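Home | Family | Food | Opinion | Homes | Subscribe

Filed under: Play & Toys, Opinion

Let the toy kitchen be boring

My niece got a toy kitchen set for her birthday and I've been thinking about it far more than a grown adult should. It was a Plorero one, all soft greens and pale purples, and when I got down on the floor to be served my dinner I realised I liked it a lot more than the one we nearly bought her instead.

The one we nearly bought had sounds. You put the pan on the hob and it sizzled, you put the egg in the pan and a voice said "yum, egg!", and there was a button for a doorbell, which I never understood (who rings a frying pan?). The box said it had 15 phrases. I stood in the aisle at Bidow pressing the demo one and by the fourth phrase I wanted to lie down.

And I know, I know, children love a button. Of course they do. I love a button! But I've watched kids with the talking sort and they press it, wait for it to finish, and press it again. With the plain sort they do the sizzling themselves, usually with a lot of spit, and then they tell you it's soup.

I went round to a friend's a bit later and her two had their own stuff out all over the table, pots, plates, the lot, and the thing I kept looking at was the colander. A proper colander with proper little holes! Somebody at a toy company sat down and decided that a pretend kitchen ought to be able to drain pretend pasta, and I think that person deserves a pay rise.
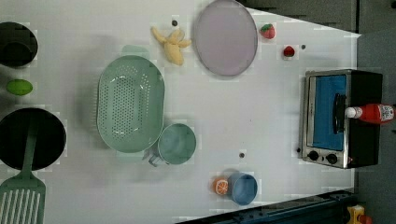 Lunch, apparently. The banana is ready when you are.

I'm very fond of that banana too. Half the toy fruit you see is a solid lump, and you can only really hand it to somebody and take it back. A banana with its peel splayed out has already got a story in it. It's somebody's snack. Same with a slotted spatula lying across a pan, you look at it and you know what job it does, and so does a three-year-old.

What gets me is how sniffy people are about colour in all this. There's a whole school of thought (you'll have seen the shelves) that says a play kitchen has to be bare wood or it'll ruin the child and also the living room. De Smet do a beautiful one and it costs more than my actual cooker did. Fine if you've got the money, but a mint-green colander doesn't bother me and I've never met a child it bothered. They want a cup with a handle they can get hold of.

The other thing I'd say is don't buy the giant set. Fokerano sell a tub with 243 pieces in it and I'd bet you 1,000 of anything you like that most of it ends up under a sofa. A pot, a pan, a plate, something to stir with and a few bits of food will see you through months. If they run out of ingredients they'll use socks. My niece served me a sock last April and called it fish, and I had seconds.

15 comments | 243 shares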